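サイト内を検索 キーワードを入力 検索
カテゴリー:ニュースリリース/ロボット・自動化/安全と運用

Folcombe、卓上ロボットアームの運用指針「Drirno」第2版を公開
容器の扱い、棚の表示、ケーブルの取り回しまで、作業台のまわりの決めごとを17項目に整理

Folcombeは2月、卓上でロボットアームを使う研究室や試験室に向けた運用指針「Drirno」の第2版を公開しました。初版の公開から18か月、その間に利用者の皆さまから寄せられた意見は700件近くにのぼります。どれも作業台の前に立つ人でなければ書けないものばかりで、改訂を担当したチームは読むたびに作業場へ走り、棚の高さを変えたり、ケーブルを留め直したりしていました。第2版には、その成果をたっぷり盛り込んでいます!

Drirnoは、容器をつかむ、並べる、棚へ移すといった身近な作業を、アームと人が同じ部屋で進めるための手引きです。大型の産業用ロボットを柵の中で動かす工場には、すでに手厚い規格や社内基準があります。一方、研究室の作業台では、部屋ごとの慣習や先輩からの申し送りに頼っているところが少なくありません。アームの待機姿勢はどこか。物を置き直すとき、誰が声をかけるのか。記録に使う棚の名前は、いつ決めたものか。そうした細かな約束を文章にして、初めて部屋に入った人でも同じ手順で作業を始められるようにしたい、というのが初版からの願いです。

第2版の作成には、作業台と治具の設計を手がけるRankinと、作業記録の様式づくりに取り組むBrolumitzが加わりました。3者で同じ机を囲み、文案を読み上げながら実際に手を動かし、読みにくい文はその場で書き直しています。初版で「適切に配置する」と書いていた箇所は、第2版ではすべて書き改めました。何をもって適切とするのか、書いた側でも答えが分かれたからです。

■ 指針の全体像

第2版は全17項目からなり、作業の流れに沿って並んでいます。準備、配置、動作の確認、作業中、中断と再開、片付け、記録という順番です。初版では機器の種類ごとに章を分けていましたが、「朝、部屋に入ってから読む順番になっていない」という意見が非常に多く、思いきって組み替えました。

各項目は見開きに収まる分量です。左側に決めごとの本文、右側に部屋ごとの取り決めを書き込む欄を置いています。書き込み欄は初版の倍の広さになりました。ここは編集チームがとくに気に入っている部分です。指針の本文はどの部屋でも同じですが、棚の呼び方や停止ボタンの位置、休憩の取り方は部屋によって違います。自分たちの言葉で埋まった冊子が作業台の脇に置かれている光景を、ぜひ増やしていきたいと考えています。

本文の語尾も見直しました。必ず守ることは「する」、部屋の事情に応じて選べることは「するとよい」と書き分け、その中間の表現は使っていません。「望ましい」「なるべく」「原則として」は、第2版には一度も出てきません。

■ 棚と場所に名前をつける

改訂でもっとも議論が盛り上がったのが、棚の表示に関する項目です。

初版は「棚を識別できるようにする」とだけ定めていました。ところが意見を読んでいくと、同じ棚を人は「手前の棚」、制御用の設定では別の番号、作業記録ではさらに別の略称で呼んでいる、という部屋がいくつもありました。そのままでも日々の作業は進みます。困るのは、しばらくたって記録を読み返したときや、別の部屋の人に作業を引き継いだときです。

第2版では、棚の名前を一つに決め、棚そのものに表示し、設定と記録にも同じ文字列を使うことにしました。表示は棚の前面に付けます。容器を並べても隠れず、作業台の前に立った人がかがまずに読める位置を選びます。文字は手書きでもかまいませんが、英字と数字の組み合わせなら、間に空白を入れるかどうかまで決めておきます。

写真の棚板では、前縁の中央近くに「SHELF103」という白い小さなラベルが付いています。その上に並ぶのは、ピンクと淡い黄色の半透明の容器です。名前が正面から読めると、口頭の指示も記録もぐっと短くなります。
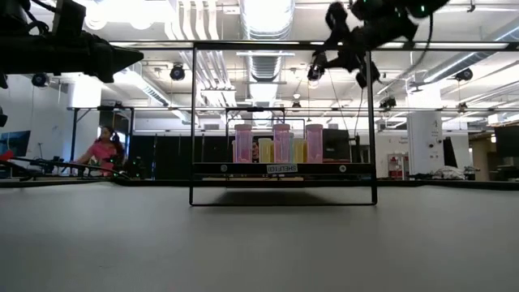
■ 透ける容器、似た容器の扱い

容器の項目は、初版のほぼ全文を書き直しました。

まず、半透明の容器についての記述を新しく設けました。透ける素材は、背後の明るさや物の形が壁越しに見えます。人の目には何でもない違いでも、カメラの画像を使って位置を求める場合には結果に響くことがあります。そこで第2版では、半透明の容器を使う日は、作業を始める前に、実際に使う照明のもとで容器を置いた状態の画像を残すことにしました。カーテンを使う部屋では、その開閉も記録の対象です。

次に、高さの違う容器を隣り合わせに並べるときの決めごとです。背の高い容器のあいだに低い容器を置くと、アームの指が入る向きは限られます。第2版では、低い容器を取るときの進入方向をあらかじめ決め、その方向に手や道具を差し入れないことを定めました。進入方向は矢印一つで書けば十分です。凝った図を描こうとして後回しになるより、書き込み欄にさっと一本引くほうが、はるかに役に立ちます。

同じ形の容器をいくつも並べる場合の項目には、列と段の数え方を加えました。左右や手前と奥は、立つ位置によって入れ替わってしまいます。基準の角を一つ決め、そこに小さな印を付け、どちらへ数えるかを書き込み欄に記します。アームが向かい合って2本ある作業台では、どちらのアームから見た左なのかという食い違いが起きやすく、寄せられた意見にもこの話題が繰り返し登場しました。第2版では「左アーム」「右アーム」の呼び名も、操作する人の立ち位置を基準に一つに定めます。

ふたの色や大きさで中身を区別している部屋には、色名の一覧を作ることを勧めています。「クリーム色」と「薄い黄色」を同じ色だと思う人もいれば、違う色だと思う人もいます。名前を先に決めておくと、指示を出す側も受ける側も迷いません。

■ 2本のアームが同じ台を使うとき

卓上の双腕作業は、見ているだけでも楽しいものです。片方が押さえ、もう片方が取る。一方が置いた物を、もう一方が整える。そうした動きがそろった瞬間の気持ちよさは、この分野に関わる人なら誰もが知っているはずです。その楽しさを長く続けるためにも、共有する場所の決めごとは丁寧に作り込みました。

第2版では、作業台の上面を「左の区域」「右の区域」「共有の区域」に分けます。共有の区域にどちらかのアームが入っているあいだ、もう一方は原則の待機位置にいるのか、同時に入ってよいのか。作業ごとにあらかじめ選び、途中で変えるときはいったん止めます。同時に入ってよい作業では、低い速度で一通り動かし、アーム同士、アームと容器、アームと枠の間隔を人の目で確かめてから通常の速度に移ります。

待機位置についても具体的になりました。待機中の指先は、容器の真上を避けた場所に置きます。指を開いておくか閉じておくかも決めておきます。どちらでもかまいませんが、日によって違うのは避けます。

作業に直接使わない物を台に置く場合の決めごとも入りました。小さな鉢植えや置物のように、背景として台の上にある物です。初版はこれらを一律に片付けるよう求めていましたが、日常の環境に近い台で試したいという声がたくさん届き、考えを改めました。第2版では、置く物を事前に決め、位置を記録し、アームの可動範囲に入るかどうかを確かめたうえで置けることにしています。作業中に思いつきで足したり動かしたりはしません。倒れたときに台の上がどうなるかも、置く前に一度考えておきます。

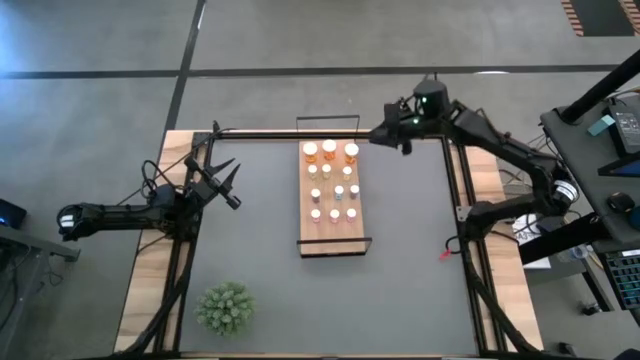
写真:小さな容器を並べた木の板と、作業台の両側に取り付けられたロボットアーム

■ 載せ台と持ち手

容器をまとめて載せる板やトレーの項目は、Rankinの知見が大いに生きたところです。

持ち手の付いた載せ台では、容器をつかむ動きと載せ台を運ぶ動きの両方に持ち手が関わります。運ぶときには頼もしい持ち手も、端の容器を取りにいくときには指先の通り道にかかるかもしれません。第2版では、載せ台を置いたら、持ち手に近い列の容器から先に動作を確かめることにしました。中央の容器で確認を済ませ、いざ端の列に進んだところで止まってしまった、という報告がいくつもあったためです。

載せ台の向きは、縦か横かを決めて印を付けます。台の中央にぴったり合わせる必要はありません。少し左でも右でも、毎回同じ場所に戻せて、その場所が記録に残っていればよい、というのが第2版の立場です。編集の途中では「中央に置く」と書いた案もありましたが、実際に置き直してみると、中央の判断が人によってずれました。そこで、動かない枠や縁からの位置で示す方法を採っています。

■ ケーブルは「動かしてから」見る

ケーブルの項目は、分量こそ短いものの、初版でいちばん評判のよかった箇所です。第2版でも骨格はそのままに、順番を一つ加えました。

アームを待機姿勢にしたままケーブルを点検し、問題なしとする部屋が多くありました。けれども引っ張られたりたるんだりするのは、アームが遠くまで伸びたときや、手首が回りきったときです。第2版では、作業で使うもっとも遠い位置と、もっとも低い位置までゆっくり動かし、そこで止めて見ます。たるんだ部分が台の上に届かないか。枠に沿わせた部分が浮いていないか。留め具の位置が前回と変わっていないか。見る箇所を書き込み欄に並べておけば、点検に慣れていない人でも同じところに目が向きます。

留め具には目立つ色を使うとよい、という一文も加わりました。これは寄せられた意見をほとんどそのまま採用したものです。短くて、すぐ試せて、読んだ人が思わず自分の台を見に行きたくなる。こういう意見が届くのが、公開型の指針の面白いところです!

■ 人の席と声かけ

卓上の作業では、人が同じ部屋で別の仕事をしていることがよくあります。画面に向かって設定を直す人、隣の機器を準備する人、資材を取りに来た人。Drirnoは、人が部屋にいることを前提に作っています。

第2版では、アームを動かし始めるときの声かけを部屋で一つに決めます。「動かします」でも「始めます」でもかまいませんが、返事があるまで動かしません。イヤホンを使う人がいる部屋では、手を挙げるなど目で分かる合図を併用します。声が届かない席があるなら、その席の人にどう伝えるかも決めておきます。

座る場所と歩く場所の項目では、アームの可動範囲を床の上でも考えるよう改めました。床に線を引く部屋では、その線が何を表しているのかを入口の近くに書いておきます。線を引いた本人が異動すると、意味だけが失われて線が残ることがあるためです。パソコンやマウスを置く机は、操作する人が作業台の上面と停止ボタンの両方に目と手を向けられる配置にします。

上から撮影したり、天井付近のカメラで動きを測ったりする部屋では、写る範囲を掲示します。入室する人には撮影していることを先に知らせ、画像を何に使うか、いつまで残すかを答えられるようにします。この項目は初版では付録扱いでしたが、第2版で本文に移しました。

■ 止める、もう一度始める

中断と再開の項目は、作業の流れの中でもとりわけ丁寧に書いています。

異常で止まった場合と、人の判断で止めた場合は、記録のうえで分けます。人が「何か変だ」と感じて止めたときは、理由がはっきりしなくてもそのまま「変だと思った」と書いてよいことにしました。あとから見直すと、こうした短いひと言がとても役に立ちます。止めた人を責めないことも本文に明記しました。止めた回数で担当者を評価することもしません。

再開の前には、台の上の物が記録どおりの位置にあるかを見ます。人が触れた物は、たとえ元に戻したつもりでも触れたと書きます。つかんだままの容器がある場合は、下に手を添えるのか、載せ台を差し入れるのか、その作業で使う方法を先に決めておき、迷わず進められるようにします。

■ 記録の様式をそろえる

Brolumitzとともに作った記録様式は、紙でも画面でも使える1枚ものです。作業の名前、棚と載せ台の名前、容器の一覧、区域の使い方、照明とカーテンの状態、中断の有無と理由。書く順番は、目を動かす順番に合わせました。

前日の用紙を写して使いたくなる気持ちは、編集チームにもよく分かります。そこで、毎日変わらない欄と毎日書く欄をはっきり分けました。変わらない欄は台ごとに一度だけ書き、変更があったときにその箇所だけを改めます。空欄の意味も統一しています。確認して該当がなければ横線を引き、空欄はまだ確認していないという印として残します。

試用に加わった部屋からは、書く手間が減ったという声とともに、「朝の打ち合わせでこの用紙を囲むようになった」という感想も届きました。作った側としては、これ以上うれしい便りはありません。

■ 初版をお使いの皆さまへ

初版を使って作業を続けている部屋が、一度にすべてを入れ替える必要はありません。移行には次の順番を勧めています。

1. 棚、載せ台、アームの呼び名をそろえ、表示を付ける
2. 記録様式を新しいものに替える
3. 共有の区域と待機位置を書き込む
4. ケーブル点検の手順を差し替える
5. 残りの項目を、部屋の予定に合わせて読み合わせる

初版の書き込みを移すための対照表も用意しました。項目の番号が大きく変わっているため、最初は対照表を手元に置いて読むのが近道です。読み合わせは、できれば作業台の前で行ってください。会議室で読むと分かったつもりになる文も、台の前ではすぐに手が止まります。そこで出た疑問こそ、次の改訂でいちばん知りたい内容です。

なお、Drirnoは関係する法令、規格、機器の取扱説明書に代わるものではありません。内容が重なる箇所では、必ずそれらを優先してください。停止装置の設計や据え付けに関わる判断も、この指針の範囲外です。

■ 配布と意見の受付

第2版は、Folcombeのウェブサイトで公開しています。本文、書き込み欄のみの冊子、記録様式、初版との対照表をそれぞれ個別に入手でき、いずれも無償です。部屋の中で複製して使うことも、書き込み欄を作り替えることも自由です。作り替えたものを外部に配る場合は、もとの版の名前を添えてください。

意見の受付もすでに始まっています。長い報告書である必要はありません。作業台の脇で取ったメモのような短い文も大歓迎です。うまくいかなかった項目、書き方が分かりにくかった項目、部屋で独自に加えた決めごとなど、どのような内容でもお寄せください。受け取った意見は、組織名を伏せたうえで、採否とその理由を付けて公開します。採用しなかった意見も消さずに残します。前回は採用を見送ったものの、別の部屋から同じ声が重なって第2版に入った項目もありました。

今後は、布や袋のように形の変わる物の扱いと、移動する台車に載せたアームの扱いについて検討を進めます。どちらもすでに熱心な意見が届いており、編集チームは資料を広げて次の読み合わせの準備に入っています。

■ お問い合わせ

Folcombe Drirno編集チーム
ウェブサイトのお問い合わせフォームで「運用指針Drirno第2版」を選択してください。
取材、講習での利用、翻訳に関するご相談も同じ窓口で受け付けています。

関連カテゴリー:運用指針/双腕ロボット/研究室の安全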